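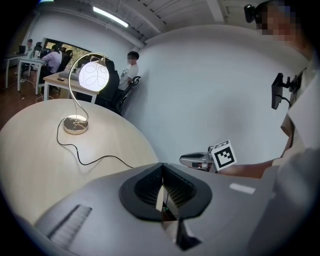
Handgeführtes Greifersystem Skerkik H7
Datenerfassung für Manipulationsaufgaben, Paket für einen Arbeitsplatz

Das Skerkik H7 ist ein von Hand geführter Zweifingergreifer mit integrierter Kamera zur Aufzeichnung von Demonstrationen. Der Bediener führt die Aufgabe direkt am Objekt aus, ein Roboterarm wird während der Aufnahme nicht benötigt. Typische Aufgaben sind das Greifen und Umsetzen von Tischgeräten, Leuchten, Kabeln und Kleinteilen auf gewöhnlichen Büro- und Wohnmöbeln.

Technische Daten
Hub der Finger: 80 mm
Auflösung der Öffnungsweite: über Marker am Finger, optisch
Masse mit Akku: 300 g je Finger, Grundkörper separat ausgewiesen
Statusanzeige: LED grün
Datenübertragung: USB-C oder Wechselspeicher
Betriebsumgebung: Innenraum, trocken

Lieferumfang
Greifer mit Kameramodul
Markersatz auf Trägerkarten, inkl. Ersatz
Ladegerät und Datenkabel, 2 m
Kalibriertafel
Aufzeichnungssoftware Grema, Einzelplatz

Preis
Paket H7: 2.046 EUR netto, ab Lager Curdale
Lieferzeit: 7 Wochen ab Auftragseingang, Bestellungen im August zuzüglich Betriebsferien
Mengenpreise auf Anfrage

Hinweise zur Planung
Pro aktivem Greifer ist ein Bediener einzuplanen. Ein Auswerteplatz mit Laptop kann von zwei Greifern gemeinsam genutzt werden. Der Arbeitstisch muss von mindestens zwei Seiten zugänglich sein, eine runde Platte ist zulässig. Spiegelnde Oberflächen, etwa verchromte Leuchtenfüße, erschweren die Bildauswertung und sollten in der Aufgabenliste gesondert geführt werden. Leuchtstofflampen sind zulässig, sofern das Vorschaltgerät flimmerfrei arbeitet. Netzleitungen der Objekte gehören zur Aufgabe und bleiben angeschlossen, wenn das spätere Robotersystem sie ebenfalls vorfindet.

Marker sind Verbrauchsmaterial. Geknickte oder verschmutzte Karten ersetzen und anschließend neu kalibrieren.

Im Budget häufig vergessen: Speicherplatz, Zweitakku, Einweisung der Bediener. Die Einweisung ist im Paketpreis nicht enthalten.

Ansprechpartner
Angebote: Maribeth Sarmiento
Technik und Kalibrierung: Rommel Espiritu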